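This site uses cookies to measure traffic and remember your settings. By continuing to browse you accept our cookie policy. Accept | Manage

Clarkberg Opens Hirkport Collection Floor and Completes First 2,886 Arm Demonstrations

HIRKPORT, 1/26/20. Clarkberg, a developer of control software for light handling equipment, has opened a data collection floor at its Hirkport office and completed the first set of recordings made there. The set contains 2,886 demonstrations of single-arm handling tasks. It will be used to train Thongdee, the company's learned control system, which is scheduled for its first customer evaluation in November.

Each demonstration is a continuous record of an operator guiding an arm through a task from start to finish. The record combines video from a small camera at the wrist with joint positions, gripper opening and the operator's commands, all on a shared clock. Thongdee is trained to predict the next short sequence of commands from the video and joint readings.

The first set covers six task groups: picking, placing, opening, closing, sorting and handover. Operators were given a starting condition and an end condition for each task. They were not given a path. Two operators completing the same handover may approach from different sides and at different speeds, and both recordings are kept if the end condition is met.

"Earlier sets were recorded by a small number of people who all moved the arm in much the same way," said Panya Sangkhawat, head of learning systems at Clarkberg. "The model copied that style closely and had trouble when an object was turned or shifted. We wanted a wider spread of approaches at the start of training." 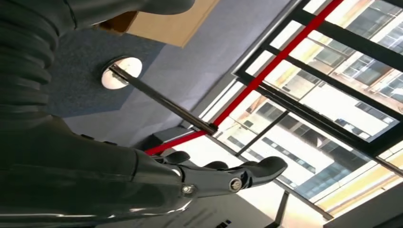

Collection takes place under ordinary office conditions. Window light is left uncontrolled, and camera exposure is logged with every recording so that training staff can select for bright or dim footage. Wrist orientation is also unrestricted. Periods in which the camera faces away from the work are retained, provided they fall between the start and end marks set by the operator.

Jaruwan Ruangrit, who manages collection, said the decision to keep this footage followed a review of earlier training runs. In those runs, segments without a visible target object had been removed automatically. The resulting system performed acceptably near the work surface but produced hesitant motion during large changes of wrist angle.

"A long reposition is part of the task," Ruangrit said. "If we cut it out, the system has no record of how a person gets from one pose to the next."

Every recording is reviewed before it enters the training set. A reviewer checks the clock alignment, confirms the start and end marks, and assigns one of three labels: complete, complete with correction, or incomplete. Recordings with a correction, such as a second grasp after a slip, are included in training. Incomplete recordings are stored separately and are not part of the published total.

Review and labeling are carried out in Natdale, a software tool written by Clarkberg for this purpose. Natdale displays the wrist video beside plots of joint position and gripper opening. It flags dropped video, gaps in the command stream and sudden jumps in reported position. Flagged recordings require a second reviewer.

"Most of the rejected material had timing faults," said Nattawut Thepsuriya, who leads development of Natdale. "The motion was fine, but the video and joint data had drifted apart. We now check alignment as soon as the operator ends a recording, so a bad one can be repeated on the spot."

Clarkberg has set aside 100 recordings from each task group for testing. These are excluded from training and were made by operators who did not contribute to the rest of the set. Test results will be supplied to evaluation customers together with the task definitions and labeling rules.

A second round of collection has begun, with a target of 2,000 further demonstrations. It will add tasks in which the operator must change grip before completing a placement. The recording format is unchanged, and the two sets can be combined without conversion.

Ita Tully, operations director, said the Hirkport floor will remain in use after the second round. Customers taking part in the November evaluation may submit their own task definitions for recording there. Submissions must include an end condition that a reviewer can confirm from the recorded data.

About Clarkberg
Clarkberg develops control and data review software for robot arms used in light handling. Its products include Thongdee and Natdale.

Media contact
Jessie Aitken, Communications, Clarkberg, Hirkport

6 shares | 0 comments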